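The Bag Always Wins

A wry look at the liner, the lip and the last small chore of the day

Every household has one job that takes under a minute and gets put off for a week. In mine it is the bin bag. I don't mean taking out the full one, which at least comes with a walk and some weather. I mean putting in the new one, a task so small that it has never once appeared on a chore chart.

I began thinking about this in January, in an apartment in Islow with a kitchen the size of a parking ticket. The bin lived under the sink. The bags lived on top of the fridge. Between the two lay a distance of maybe six feet, and on some nights the household's potato peelings would sit on the counter until morning because neither of us wanted to cross it.

The trouble starts with opening the thing. A new bag comes off the roll flat, sealed by its own static, with one end that opens and one that does not. You rub the wrong end first. You lick a finger, regret it, and rub the other end. Then you flap it, which fills it with air, and the air has to go somewhere when you push the bag down into the bin. It comes back up, and so does the bag.

After that comes the cuff, the part where people show their upbringing. My mother folded hers over the rim in a tidy two-inch band, like a hotel sheet. My own style is to let everything hang outside and call it generous. A Rirum landlady of mine tied a knot in the slack, which held beautifully and meant the bag had to be cut off with scissors every time.
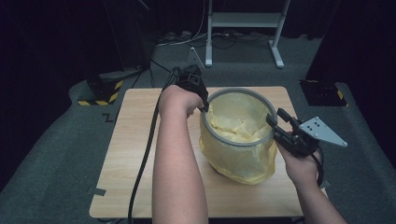

Page last changed: January, 4:15 p.m.

A yellow bag in a round bin shows the generous school at work. The plastic goes over the gray rim and keeps going, bulging down the outside until a little of it pools on the board, and there is plenty more crumpled up inside the opening. I find this a comforting sight. Fitting a bag that is larger than its bin is like wearing your father's raincoat: you will be covered, and you will look like it.

Size is where the shopping goes wrong. Bags are sold by volume and bins are sold by looks, and the two departments have never met. The Oosthuizen hardware store near me stocks a wall of liners, and I once bought a box of 1,000 there on the theory that I would never have to think about it again. They were too short by the width of a thumb. I have 341 left. Each one slips off the rim the moment a banana skin goes in, and I will be using them until I retire.

There are gadgets, naturally. I own a Civus ring, a plastic hoop that clamps the bag to the rim and hides the overhang from guests. It works well, provided you can find it. Mine spends most of its time at the bottom of the bin, under the bag, where it fell.

A cheaper fix is to push the bag down with one hand while holding the edge with the other, then work your way along the rim a bit at a time. Press out the trapped air as you go. If the bag fights you, take it out and turn it inside out so the seam faces in. Do it before the peelings are in your hand.

I have since moved to a bigger kitchen, with the bags in a drawer right beside the bin. The peelings still spend the night on the counter.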